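Chapter 4
Containers and Unit Loads

4.1 Why the container comes first

Goods are seldom stored or moved on their own. They are placed in a container, and the container is what gets lifted, stacked, counted and billed. The choice of container therefore sets limits on shelf depth, aisle width and labor time before any other decision is made. 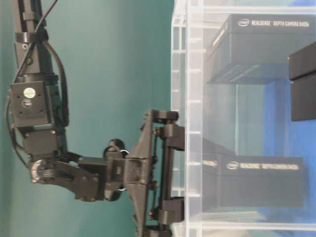
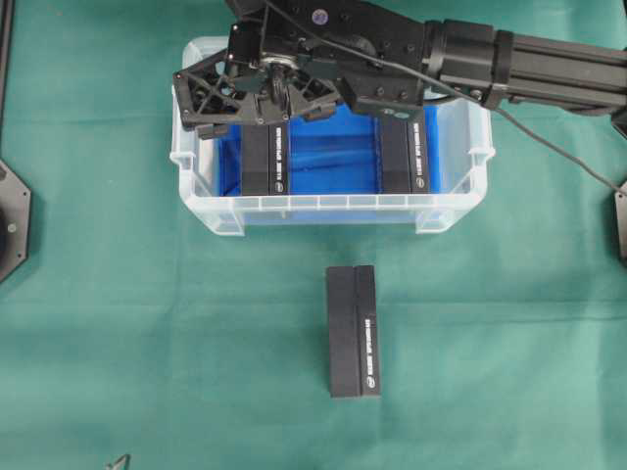 Figure 4.1. Two views of a clear plastic bin holding two black boxes.

A container has an inside volume and a usable volume. The inside volume is found from its dimensions. The usable volume is what remains after allowance for tapered walls, liners, and gaps between items of unequal shape. In mixed storage the usable volume is often about 40 percent lower than the inside volume. Planners who work from the catalog figure alone will order too few containers.

4.2 Early practice

The port of Venley kept written rules for casks and crates from 1720 onward. Each crate was assigned to one of two classes by its longest side, and dock fees were charged by class. Merchants soon built crates to the upper limit of the lower class. The Mistalach warehouses, which received most of this traffic, spaced their racks to match. A fee rule had become a size standard.

4.3 Open and closed containers

An open container allows its contents to be checked and removed without a separate step. It gives no protection from dust and can be stacked only if the rim or a divider carries the load. A closed container stacks more safely but adds handling time at each pick. The Eberhard method, covered in Section 4.6, compares these costs over a period of one month.

Worked problems in this chapter use the Ruvis depot, a small site with 500 storage positions and a single receiving door. Readers should review the definition of pick rate in Chapter 3 before starting Section 4.4.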